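Thread, because I keep getting asked how the home build is going and I'd like to answer it once. I'm putting together a small arm that is supposed to do chores. I have opinions about "supposed to."

1/ The plan, such as it is: one arm on a rolling base, taught by demonstration. You hold a pair of hand-held grippers, do the job yourself, and the arm learns to copy you. The build guide is called Ponton and it's free, so I can't complain about the price.

2/ I can complain about the parts list. It says "common hardware" and then asks for a bearing size I had never seen in my life. Hutchins (the hardware store, the good one) had to order it. Came in a bag of 11. I needed two. If you're in Clolham and want odd bearings, message me.

3/ Printing the fingers took most of March. They have to flex a little but not too much, and the guide's advice on this is "tune to taste." Taste! It's a finger. My first set folded up when it met a can of soup.

4/ Moved the work to the shared workshop after that. My kitchen table has a wobble and my downstairs neighbor has ears. The workshop has a decent floor and desks you can spread out on, and people there will lend you a hex key without a speech.

5/ The forum people keep telling me the hard part is the learning. From where I sit the hard part is cable. Every wire is either four inches short or long enough to catch on your knee. I've re-routed the left one five times and I'm still not happy with it.

6/ Next, the marker cubes. Each gripper carries a cube with square black-and-white patterns so that software can work out where your hand is. I printed mine on cheap paper and the glue bubbled. Software decided my left hand was inside the wall. Reprinted on label stock, much better, and I'm annoyed at how long I blamed the code.

7/ Someone asked what it has cost so far. $169 in plastic and screws for my half, not counting the arm. The arm was secondhand and I'm not telling you, because my sister reads this.

8/ What I wanted to teach it first was sweeping. Big mistake, apparently. A long handle swings around in the grip, and everyone who has tried it says start with blocks. I don't have a block problem at home. I have a crumb problem.

9/ Cillumon, the training package everybody recommends, says on its front page that you can get a "working skill in an afternoon." Scroll way down and there's a note about collecting 3,000 demonstrations for anything with a tool. I would love to see the afternoon that fits into.

10/ Did the math on my own pace. Getting a clean pass at one short move takes me almost a minute with the resets, and that's when I don't sneeze. Yes, you can pool your recordings with other people. Then you get their habits too, and I've seen how they hold a dustpan.

11/ To be fair to it, squeezing the grippers feels fine now. The trigger is smooth, the fingers close straight, and they'll pick up a sponge or a marker pen without fuss. I enjoyed that part more than I expected to. Still a very expensive way to pick up a sponge.

12/ Less fair: my forearms. After a long session holding these things out in front of me I can barely open a jar. The promo clips all stop before that point. Tennis elbow brace is in the mail.

13/ "But once it's trained it will save you hours." Maybe. A person with a broom does my kitchen in the time it takes this thing to boot. I've also looked at what happens to these projects after the first good video, and mostly what happens is a shelf.

14/ Replying to a few of you at once. No, I won't sell the second set of fingers. Yes, the files are the stock Ponton ones with thicker walls at the base. No, I don't think it will ever fold a fitted sheet, and neither do you.

15/ What would change my mind: one chore, start to finish, in a house it hasn't seen, with a cat walking through it. Cut the music and leave the failures in. If anyone has that clip, unedited, send it over and I'll post it here with an apology.

16/ Until then I'm shortening the right finger mount, fixing the left cable again, and keeping my vacuum. Next update when there's something to update.

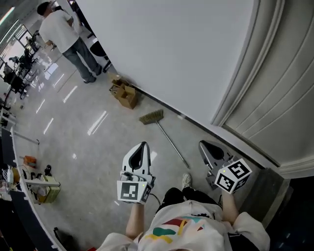

Both grippers in hand, cubes on, broom on the floor. Left cable still too long.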